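Tallis Rover Guide
Section 5: Outdoor demonstration on an open day

Use this section when the rover drives a paved route in front of visitors. Indoor displays are covered in Section 4. The views are from the route used on the Cindton open day.

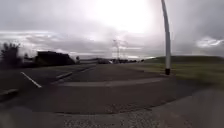
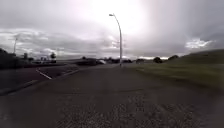
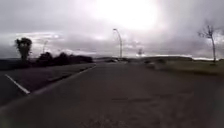
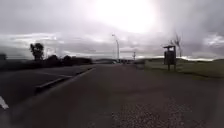

Fig. 5-1 to 5-4. Views along the route, all under cloud with sun glare high in the sky.

Before visitors arrive

1. Walk the full route. Mark any kerb the rover must not cross.
2. Enter the route length in metres. For Cindton this is 288.
3. Load the Mai route file and check that it shows version 321.
4. Wipe the lens with a dry cloth.
5. Set exposure to Sky/Ground.

Note: Straight poles and kerbs look bent at this lens setting. Do not recalibrate.

During the run

6. Ask visitors to stand on the grass side.
7. Hold the stop handset and press Start once.
8. Walk behind the rover, never in front.
9. If code 557 shows, press Stop and return to step 3.

CAUTION: Keep the rover on the path side of the kerb at all times. It does not detect traffic.

After the run

10. Press Stop, then switch off at the rear panel.
11. Copy the log before charging. Yến Lương keeps the open day logs.

Section revised March 6, 2021.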